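Category: Meeting records | Working groups | Teaching by demonstration
Shares: 20 | Comments: 3

Adova Demonstration Methods Working Group
Minutes of the August meeting, held Friday at the Dallden site

Chair: Chukwuemeka Anozie
Represented: Adova, Kravets, Dallden (site services)
Apologies: Ronow

1. Minutes of the previous meeting
The minutes were accepted with one correction. Under item 4, "gripper offset" should read "wrist offset". The Chair asked that the corrected copy be filed before the next meeting.

2. Progress of hand demonstrations
The Chair reported that the register now holds 3609 accepted demonstrations. The bagged-parts series remains the slowest to grow. Members discussed whether the acceptance rules are too strict for flexible packaging, where the shape of the bag changes with every touch and two demonstrators seldom take hold of it the same way. It was noted that clear plastic continues to give poor depth readings, and that hand position is therefore the more dependable signal for this series.

RESOLVED that the acceptance rules stand until the end of the current series, with rejected demonstrations to be kept and labelled by cause.

3. Wearing of hand markers
The Kravets representative spoke to the paper circulated beforehand. The current practice is a cube marker on each hand, with the patterned faces kept clear of sleeves and straps. Bare-hand demonstration with head-mounted viewing was confirmed as the standard method for cable and connector work.

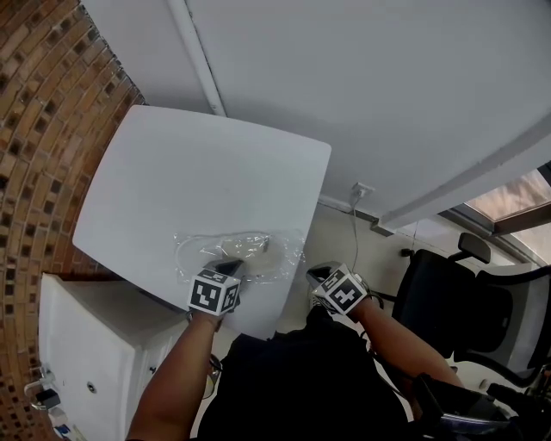 The paper recommended that demonstrators be seated squarely to the table before recording begins, and that both cubes be brought into view for 2 seconds at the start and end of each demonstration. Dallden asked whether the pause would be trimmed before training. The Chair advised that it would be, and that the untrimmed recording would also be retained.

Discussion followed on the tightness of the fastening. A marker that shifts on the back of the hand during a demonstration spoils the whole recording – the error is rarely noticed until replay. Kravets undertook to draft a short fitting check.

RESOLVED that the opening and closing pause be adopted for all marked-hand work.

ACTION: Kravets to circulate the fitting check.

4. Remote control sessions
In the absence of the Ronow representative, the Chair read a written report. Six operators have completed the induction on the paired-arm controls. Operators favour remote control for placing and stacking, but find it tiring for opening bags and drawing out cable, and ask that those tasks stay with hand demonstration for the present. Members were in general agreement. Adova recorded a reservation, namely that some remote recordings of the same tasks will be needed for comparison.

ACTION: Ronow to propose a small comparison set.

5. Room bookings
Dallden advised that bookings are to be made through the site desk. Unattended equipment must be labelled with the name of the organization.

6. Other business
None.

The meeting closed at 3:20 p.m.

Comments (3)

M.T. – Could the paper under item 3 be attached? The link in the circulated agenda asks for a password.

Night desk – Re item 5, does this cover the weekend sessions as well, or only weekdays?

pargeter_l – Pleased to see rejected demonstrations being kept. We threw ours out in the first year and have regretted it.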